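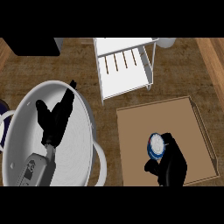 Mairéad Moriarty objects that 200 demonstrations from one operator teach the policy that operator's habits – pauses included. The objection stands. For the Lodow exercise each group therefore records 300 episodes by remote control, split between two operators.

Section 3. Starting states

In simulation a small round item may be held over the cardboard, or lie on it with the gripper open above the white bowl. Log both as separate starting states. Record at 30 Hz. Trim idle time at the start only.
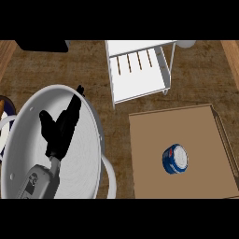
Should failed grasps be deleted?
Keep them if the operator recovers within the same episode, and label the recovery. Otherwise move the file to the reject folder.

Set aside 80 episodes for validation before training. Hubmann format, joint positions in radians.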